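Altthorpe Residential Services
Equipment Review Group
Minutes of the December meeting

Meeting room 2, Altthorpe main office. Started at 2:00 p.m.

Present: the group chair, the facilities manager, the laundry supervisor, the head housekeeper from Vollton House, two members of the simulation team, the safety officer, and one resident representative. The minutes were taken by the office coordinator.
Apologies: the purchasing manager. The workshop lead from Urkemau joined by phone from item 3.

1. Minutes of the last meeting

Accepted with one change. Under floor care, "scrubber trial complete" should read "scrubber trial complete at Vollton House only." The other buildings have not started.

2. Actions carried over

The list of chores for review has gone out to all 4 buildings. Three sent it back. The laundry supervisor will get the fourth by phone.

The facilities manager has measured the door widths and counter heights at Vollton House. The kitchenettes on the upper floor are narrower than the drawings say, and the drawings will be corrected.

The dishwasher in the staff kitchen is still leaking. This is not a matter for this group and has been passed on again.

3. Can a machine do the kitchenette round yet?

The simulation team reported on the Mwakyusa model, the simulated apartment used to try out household chores with a two-armed robot before any money is spent on hardware. The log now holds 962 attempts. Most of these are short reaches and pickups. Full chores from start to finish are a small part of the total, and the team asked that the number not be quoted outside the group as if it were a count of finished jobs.

The chore under discussion was the kitchenette round as housekeeping does it now: clear the counter, put things back where they belong, wipe down, check the floor, move on. A housekeeper is allowed 45 minutes for a full apartment, and the kitchenette is a small part of that.

Points made:

– Reaching a counter in open space is the easy case. Getting both arms into a corner between two walls, without one blocking the other, is harder and takes more planning.
– Small flat items near a wall are a problem for the grippers. A person slides the item to the edge of the counter and picks it up from there. The team wants to try the same move.
– Wiping has not been tried at all. The model does not handle water or crumbs in a way the team would trust.
– The head housekeeper said the hard part of the round is deciding what is trash and what belongs to the resident, and asked how a machine would be told. The team has no answer to this at present.
– The resident representative said some residents would be glad of help with lifting and reaching but would not want their things moved while they were out.
– Urkemau said a real arm will behave differently from a simulated one when it touches something heavy, and that the group should expect to repeat a good share of the work on the bench.

Views from the Mwakyusa model:
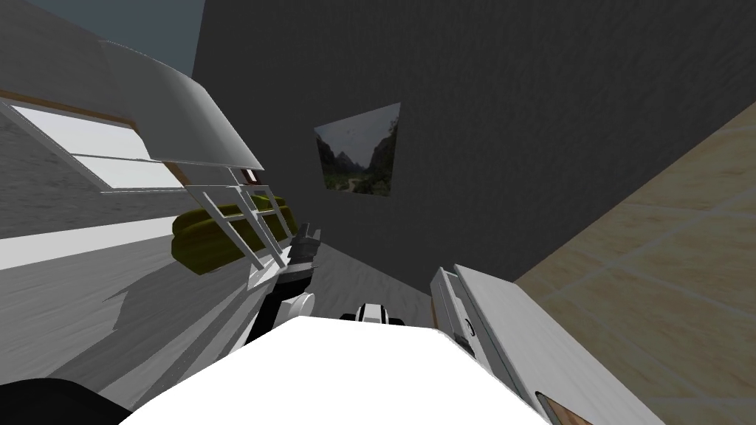 Second view, both grippers open, with the counter ahead:

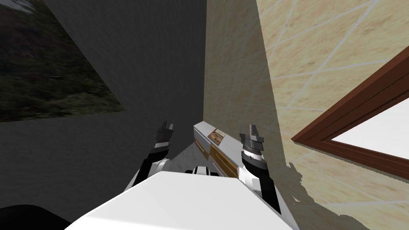 Third view, right gripper at the end of the white ledge:

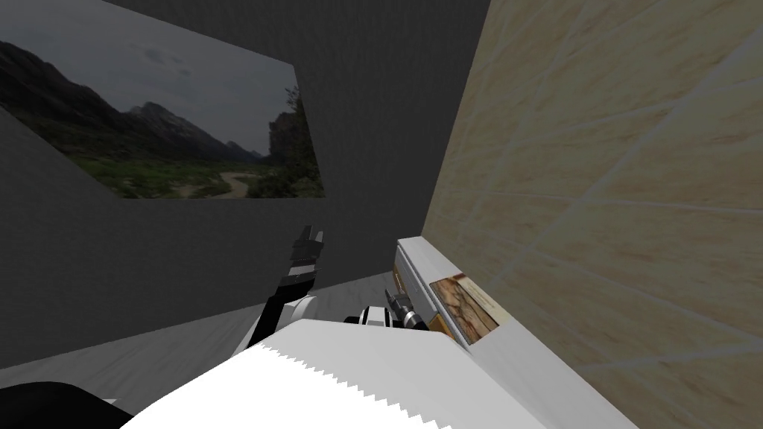

4. Laundry and shop-floor chores

The laundry supervisor went through the chores sent back by the buildings. Moving full carts from the laundry to the elevators came up on all three lists, and the group agreed it is the best candidate for a machine in the near term. The route is fixed, the floor is level, and nothing has to be picked up.

Folding was also on all three lists. The supervisor has looked at two folding machines on the market. Both want flat sheets fed in by hand and neither handles fitted sheets or clothing. One member of staff would still be standing at the machine all shift. No further action for now.

Urkemau asked whether tool return in the workshop could be added. Tools are left on the benches at the end of the day and someone spends time hanging them up. Agreed to add it to the list, at low priority. The facilities manager noted that labeled hooks would help in the meantime and cost very little.

5. Safety

The safety officer repeated that no arm is to run in a building where residents live until there is a written procedure for stopping it and staff have been trained on it. A bench trial at Urkemau can go ahead under the workshop's own rules. The group agreed.

There was some discussion of whether a cart mover needs the same procedure as an arm. The safety officer thinks it does, in a shorter form, and will write a draft.

6. Decisions

The kitchenette round stays with housekeeping staff. It will be looked at again after the bench trial.
The cart mover goes forward to a costed proposal.
Wiping is taken off the simulation team's list until the reach and pickup work is further along.

7. Actions

Laundry supervisor: get the missing chore list; write up the cart route with elevator waiting times.
Simulation team: try the slide-to-edge pickup; split the log into short moves and full chores.
Facilities manager: correct the Vollton House drawings and send them to the simulation team.
Safety officer: draft stop procedure for the cart mover.
Urkemau workshop: confirm bench space and a start date.
Head housekeeper: write down how staff decide what to leave alone on a counter – one page is enough.

8. Other business

The resident representative asked for a short notice about this work in the residents' newsletter. The chair will write it and send it around first.

Meeting closed at 3:40 p.m. The next meeting will be held at Vollton House, date to be sent out by the office.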